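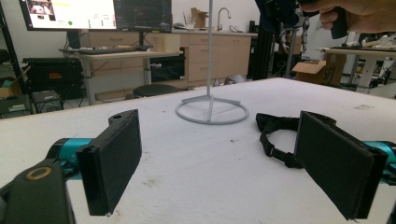
Figure 2. A shared table in the Tiludell laboratory during a working day.

3.2 Small items on shared tables

In the second part of the study we looked at how shared tables in the Tiludell laboratory fill up between morning and evening. Earlier work on home offices (Qian and Erkero) treats the desk as the property of one person, and therefore the question of who should clear it does not come up. In our building most tables belong to a whole group, and the things left on them often have no clear owner. The table in Figure 2 is typical in this respect: a tall white stand with a round wire base takes a place near the middle, and a black strap with a plastic buckle lies coiled on the white surface. We call the strap a "resting item" - a thing that is small, useful and easy to leave where it is. The stand we call a "fixed item", although it is light enough to be moved by one hand.

The two groups were recorded separately. Over 7 weeks we made 630 entries, each with the name of the item, the table and the hour. Zhuoran Fu checked all entries a second time and corrected the names where two people had used different words for the same thing. Cables were the most difficult case, as it is not easy to say where one cable ends and the next begins, and we decided to enter each bundle as one item.

Resting items stayed longer on tables far from a drawer. When a drawer was within reach, they were usually put away by the evening. The Sornberg site, where the cabinets stand along one wall only, is treated in Section 3.3.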